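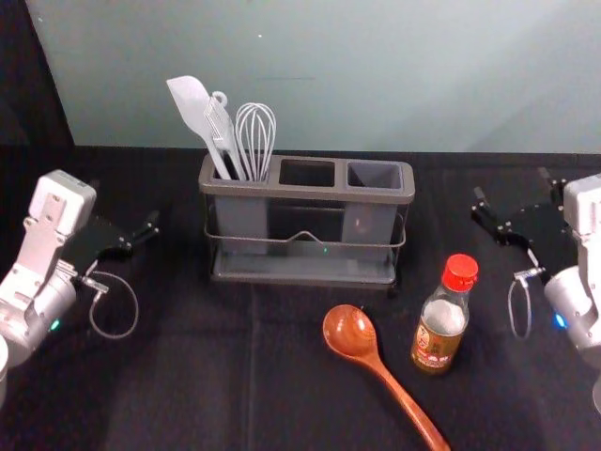 Ondlow publishes code of practice for two-armed tabletop robots

Free guidance covers status lights, cable runs, glass and open liquids on shared benches

Plurnside, 14 November 2021

Ondlow has today published a code of practice for teams that run pairs of robot arms at table height. The Plurnside Bench Code is free to download and applies to any site where people set out objects by hand between runs, including test kitchens, training rooms and small research labs.

The code was drafted over 15 months. A first version went out in April to 83 sites, and their comments led to changes in every section. The final text is shorter than the draft and leaves out the chapter on mobile bases, which will be issued separately.

Existing machinery safety law still applies in full. The code deals with the daily routine that sits underneath it: who clears the table, what may be put on it, and what state the arms must be in before a hand goes near them.

Mwende Lukumay, who led the drafting at Ondlow, said: "Most of the sites that wrote to us had a good risk assessment in a folder and nothing at all on the wall by the bench. We wanted something a new starter could read in ten minutes and then use. A whisk and a bottle of sauce look harmless, and people reach in for them without thinking."

Main points of the code

Status lights. Each site must write down what every indicator colour on its arms means and fix the list within sight of the operator. Where two arms show different colours, the operator treats both as live until the list has been checked. Colour alone is never taken as permission to reach in.

Start position. Both grippers should be open, clear of the table and clear of every object before a run begins. The operator confirms this by eye, one arm at a time.

Cables. Slack at the wrist is allowed, as the joint needs it to turn. A hanging loop must not be able to catch on a rack, a handle or the neck of a bottle at any point in the planned movement. Sites should test this at slow speed whenever the layout changes.

Glass and liquids. Glass containers must be capped during runs. Sites should keep the amount of liquid low and record what it is, even when it is an ordinary food product. Broken glass ends the session, and the table covering is changed before work starts again.

Long-handled tools. Spoons, spatulas and similar items may overhang the table edge only on a side where no person stands during the run.

Racks and holders. Wire racks and utensil holders should be heavy enough, or held firmly enough, to stay put if an arm knocks them. Empty compartments are checked for small parts at the end of each day.

Table surface. A plain, matt covering is advised. Creases should be smoothed out before objects are placed.

Trial use

Two organisations, Ortner and Flemmont, used the draft on their own benches before publication. Between them they logged 2500 runs. Ortner asked for the wording on cables to be made stricter, and this was done. Flemmont questioned the rule on overhanging handles, which originally banned them outright – the final version allows them under the condition set out above.

Availability

The code can be downloaded from the Ondlow website in English. A printed edition of 400 copies, with a wipe-clean wall card for the status light list, will be sent first to the sites that commented on the draft. Remaining copies can be ordered from the Plurnside office for the cost of postage.

Ondlow will review the text after one year. Comments are welcome at any time and should give the section name and a short account of the bench in question.

Notes to editors

Ondlow writes practical guidance for workplaces that use small robots. The Bench Code is voluntary and carries no certificate or mark. Mwende Lukumay is available for interview through the Ondlow press desk.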